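2018-07-17

The office at Pruvberg opened at 7 and closed at the usual hour. The water main on the Bollo side remains shut, and the contractor has asked for four more days. The request was granted — without enthusiasm.
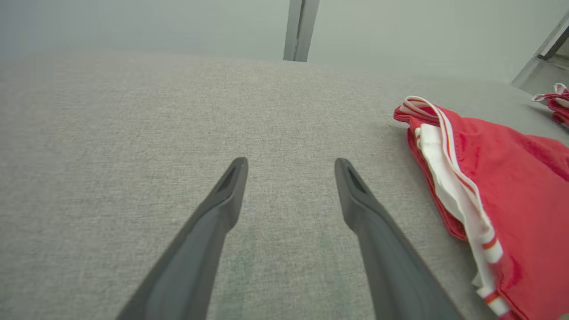
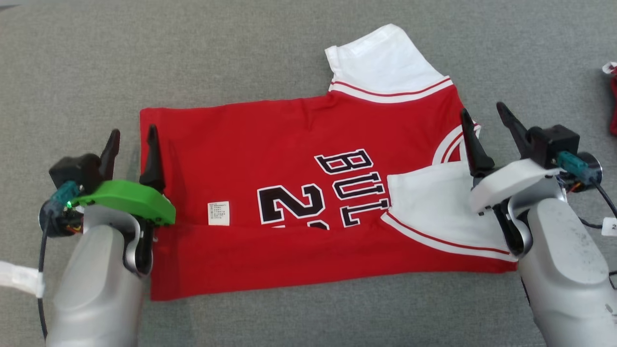
Gray fabric in both; the red jersey in the second.

Correspondence: 178 meter cards have been returned since April. Four came back unsigned and were sent out again. The Raju account is still under review. Rain after supper.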